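Chapter 9

Writing the Celebrity Profile

What you will learn in this chapter

How a profile differs from a news item
How to prepare for a short interview with a well-known person
How to choose what stays in the text and what goes out
How to work with a publicist without giving away your page

9.1 The actress who had only a quarter of an hour

In March, a young reporter named Tahsin Fakir was sent to a hotel to interview the actress Jacqueline Moulin. She had just finished the second season of the police drama Brosard, and her calendar was full. The publicist had promised him a full hour. When he arrived, he was told that he would have a quarter of it, that two other reporters were waiting in the corridor, and that questions about her divorce were not welcome.

Fakir had prepared a long list of questions. He put the list back into his bag and asked only one thing at the beginning: what had she eaten for breakfast on the first day of filming? Moulin laughed and then spoke for several minutes. She had eaten nothing, she said. She had been too afraid of the director, and later that morning she fainted during a scene in which she was supposed to be asleep. The crew thought she was acting very well.

This story became the first paragraph of his profile, which was published on April 22, 2022 in the weekend magazine Zornari. The length agreed with the editor was 990 words. Fakir had written 3,000. Most of the work of a profile is contained in the difference between these two numbers, and the present chapter is mainly concerned with it.

9.2 News item and profile

In Chapter 8 we studied the short entertainment news item. You will remember that it answers a simple question: a series has a new date, a singer has changed label, a boxer will appear in a film. The reader wants the fact and receives it in the first sentence. If the editor needs space, he can cut from the bottom and nothing important is lost.

A profile cannot be cut in this manner. It is built around a person, and the reader usually knows the facts of this person's career already. He or she has seen the films and has read the news. What the reader does not know is how the person speaks when the answer is not prepared, how she treats the waiter, which part of her work she finds boring. For this reason the writer has to be present in the room with open eyes, and it is a pity when a student looks only at the recorder.

It is also a mistake to believe that a profile must be friendly. It must be fair, and that is a different thing. When the comedian Hughes read his own profile, he complained that the writer had mentioned his late arrival. The editor answered him that he had indeed arrived late. The sentence remained.

9.3 Before the interview

The preparation normally takes longer than the interview itself. Read at least 3 earlier interviews with the same person and mark the stories that are repeated in all of them. These stories are safe for the person who tells them, and you will probably hear them again. Let them be told, but do not build your text on them. 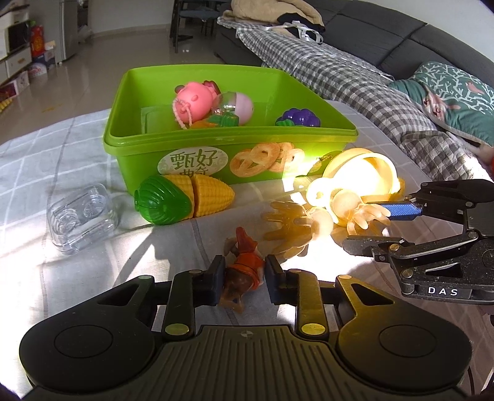
Next, speak with somebody who worked with the person before the fame came. A former teacher, a make-up artist or a driver will often remember small things which no press file contains. Before meeting Moulin, Fakir had telephoned the owner of Uka, a small theatre where she once sold tickets. From him he learned that she used to practise foreign accents on the customers, and that some of them came back to complain about the new girl, who had been the same girl the whole week.

Write your questions on paper, in the order of their importance and not in the order of the person's life. If the time becomes shorter, as it did in the hotel, you will still have asked what matters most. A difficult question should be placed after the middle, when both sides are a little more relaxed, but never at the very end, where the publicist can easily stop it.

The following section looks at the agreement with the publicist: which conditions a writer may accept, which he should refuse, and how this can be said politely on the telephone.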